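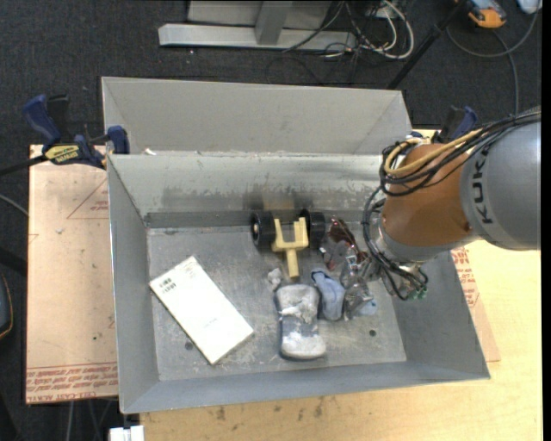 Balirbridge生活用品研究室では、家庭や小規模な作業場で日常的に行われる「仕分け・箱詰め・片付け」の作業について、参加者を募集いたします。本募集は、形も大きさも異なる品物を人がどのような順序で見分け、どこに置き、どのように収めるかを調べる研究の一環として実施するものです。作業には、傾斜した側面をもつ灰色の金属製の大型容器を木の台に載せて用います。容器の底には、平たい白い箱のように積み重ねやすいものと、黒い車輪のついた淡い黄色の部品のように向きの定まりにくいものとが、ともに置かれます。参加者の皆様には、このような性質の異なる品物を取り扱っていただき、その後、所定の用紙に記入をお願いいたします。

募集の名称
「混在品の仕分けおよび収納に関する作業調査」参加者募集

実施主体
Balirbridge生活用品研究室
研究責任者　Eftychia Tsakiris
参加者窓口　Malathi Naidu
協力　Zodotley収納用品株式会社、Mavromatis包装設計事務所

調査の目的
家庭用品の収納に関するこれまでの調査の多くは、棚や引き出しなど、品物の置き場所があらかじめ決まっている状況を対象としてまいりました。一方、引っ越しの荷ほどき、玩具や工作用品の片付け、返品された品物の整理といった場面では、種類の異なる品物が一つの容器にまとめて入っており、作業する人がその場で分け方を判断することになります。当研究室では、この判断の過程を記録し、容器の深さや縁の高さ、仕切りの配置を検討するための資料といたします。

参加者に行っていただくこと
作業は次の順に進めます。
（1）受付および説明（参加同意書へのご署名を含みます）
（2）大型容器に入った品物の取り出しと仕分け
（3）仕分けた品物の紙箱およびHastex収納ケースへの収納
（4）品物を容器へ戻す作業
（5）質問用紙への記入と短い聞き取り

仕分けの基準は、回によって異なります。大きさで分ける回、材質で分ける回、参加者ご自身のお考えで分けていただく回があり、いずれも開始前に担当者がご説明いたします。速さを競うものではありませんので、普段どおりの手順で作業を行ってください。途中で分け方を変更された場合も、元に戻していただく必要はありません。
聞き取りでは、迷われた品物とその理由、容器の扱いやすさ、収納後の取り出しやすさについてお尋ねします。回答は口頭でも書面でも差し支えありません。

応募資格
以下のすべてに該当する方を対象といたします。
・満18歳以上の方
・立った姿勢または高めの椅子に腰掛けた姿勢で、机上の軽作業を行える方
・日本語による説明を理解し、質問用紙に記入できる方
・参加期間中、すべての回に出席できる方

収納や物流に関する職務経験は問いません。利き手による制限もありません。日常的に眼鏡をご使用の方は、当日も着用してお越しください。なお、ご自身またはご家族が実施主体もしくは協力企業に勤務されている場合は、応募をご遠慮いただいております。

参加回数および時間
参加は全6回、1回あたり2時間といたします。時間には説明、休憩および聞き取りを含みます。開始時刻は午前10時または午後2時のいずれかとし、応募時にご希望を伺います。初回は1月中に実施し、以降の日程は参加者ごとに調整のうえ、書面でお知らせいたします。

募集人数
8名
応募多数の場合は、年齢層および収納作業の経験に偏りが生じないよう選考を行います。選考の経過に関するお問い合わせには応じかねますので、あらかじめご了承ください。

謝礼
1回につき3,000円をお支払いいたします。全回終了後に、ご指定の口座へまとめてお振り込みいたします。やむを得ない事情により途中で参加を取りやめられた場合は、出席された回数分をお支払いいたします。会場までの交通費は謝礼に含まれます。

会場
Balirbridge生活用品研究室　作業調査室
会場の詳細および入館方法は、参加が決定した方に個別にご案内いたします。駐車場のご用意はありませんので、公共交通機関をご利用ください。

服装および持ち物
袖口の広がった衣服、長い首飾り、かかとの高い履物はお控えください。指輪および腕時計は、作業の前に外していただきます。作業用手袋は各サイズを会場に用意しておりますが、使い慣れたものをお持ちいただいても構いません。そのほか、筆記用具と振込先の口座が分かるものをご持参ください。貴重品は施錠できるロッカーでお預かりいたします。

安全に関する事項
作業中は担当者の指示に従い、指定された位置で作業を行ってください。容器の移動は担当者が行いますので、参加者が持ち上げたり傾けたりすることはご遠慮ください。体調に不安がある場合は、開始の前後を問わず担当者にお申し出ください。中止のお申し出により不利益が生じることはありません。

記録および個人情報の取り扱い
作業の順序、仕分けの結果および所要時間を記録いたします。記録には参加者番号を付し、氏名とは分けて保管いたします。取得した個人情報は、連絡、日程調整および謝礼の支払いにのみ使用し、協力企業へ提供することはありません。成果を公表する際は、個人を特定できない形に整理いたします。参加への同意は、調査終了までいつでも撤回できます。

応募方法
所定の応募用紙に、氏名、年齢、連絡先、希望する開始時刻、収納または梱包作業の経験の有無をご記入のうえ、参加者窓口まで郵送または持参によりご提出ください。応募用紙は当研究室の受付で配布しております。記入に不備がある場合は、窓口より確認のご連絡を差し上げることがあります。提出された書類は返却いたしません。

選考結果の通知
選考結果は、採否にかかわらず応募者全員に書面で通知いたします。参加が決定した方には、日程表、同意書の写しおよび会場案内を同封いたします。

お問い合わせ
Balirbridge生活用品研究室　参加者窓口
担当　Malathi Naidu
受付時間　午前10時から午後4時まで（正午から午後1時までを除く）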